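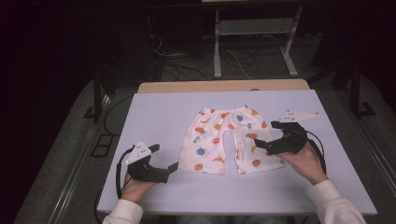
Der Gummizug (auch Gummibund, früher Zugbund) ist ein elastischer Abschluss an Kleidungsstücken, der ohne Knopf oder Reißverschluss auskommt. Verbreitet ist er vor allem bei Kinder-, Sport- und Nachtbekleidung.

Aufbau

Unterschieden werden eingezogene und aufgenähte Bänder. Beim Tunnelzug läuft das Band frei in einem umgenähten Stoffkanal und lässt sich austauschen. Beim aufgenähten Bund wird es gedehnt mit dem Stoff verbunden, meist im Zickzackstich - das Band verdreht sich dann nicht. Die Zuschnittlänge liegt unter dem Taillenmaß und richtet sich nach Dehnung und Rückstellkraft.

Material

Der Kern besteht aus Naturkautschuk oder Elastan, umsponnen mit Polyester oder Baumwolle. Kautschuk altert durch Wärme, Licht und Fette.

Siehe auch: Kordelzug, Rippbündchen, Smokarbeit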